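Section 5. Deciding Which Chores to Hand Over

Wamivness Two-Arm Bench Kit, Set-Up Guide
Revised March 16, 2023

Read this section before you give the kit its first job. Many new owners ask whether it can take over a chore completely. For most chores the answer is still no. It can do parts of a chore on a table you have set up for it, with a person close enough to reach the stop button.

5.1 What to expect

Picking up small solid objects works well if they are spread out and don't shine. Sorting by color is usually fine in even light. Pushing a plug into an outlet is much harder, and the two prongs have to line up almost exactly. Cables are the hardest thing you are likely to put on the table. They bend, they catch on the fingers, and they don't stay where they were put.

Folding laundry, loading a dishwasher and wiping up spills are not supported in this release. Do not try them with the Kaplan gripper fingers.

5.2 Setting up a sorting job

1. Clear the table and wipe it down. Crumbs and flecks can be mistaken for small parts.

2. Set out the power adapters on the far side, where both arms can reach them. Leave a finger's width between them if you can. Adapters that touch each other are often picked up in pairs or knocked over.

3. Move coiled cables to one side. Do not lay them across the path of either arm.

4. Open Utura on your computer and choose Table Jobs, then Sort.

5. Set the grip force to 50. Raise it in steps of 5 if objects slip.

6. Set the pause between moves to 2000 milliseconds for the first run. You can shorten it later.

7. Press Start and keep your hands off the table until both arms are parked.

CAUTION: Unplug the power strip from the wall before you put it on the table. Never let the kit handle a plug or adapter that is connected to power.

Note: If one arm is holding an object and the other stops moving, wait. The second arm may be waiting for a clear path. If nothing changes, press Stop, support the object with your hand and choose Release.

5.3 Before you leave it on its own

Do 50 runs of the same job while you watch, and write down every time you had to step in. If you stepped in at all during the last ten, keep watching. The Sendach log sheet at the back of this guide has a column for this.

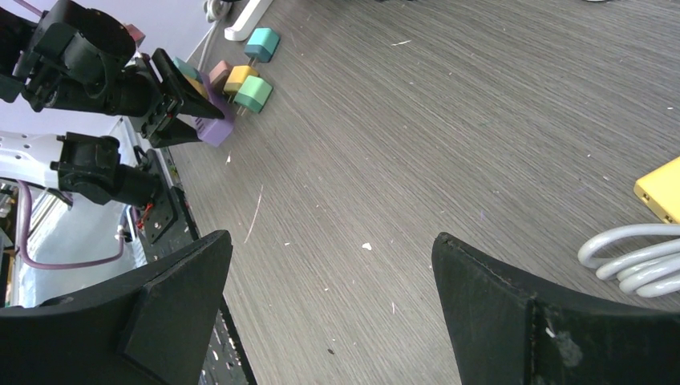 Figure 5-1. Sorting job, with a purple adapter held in the gripper.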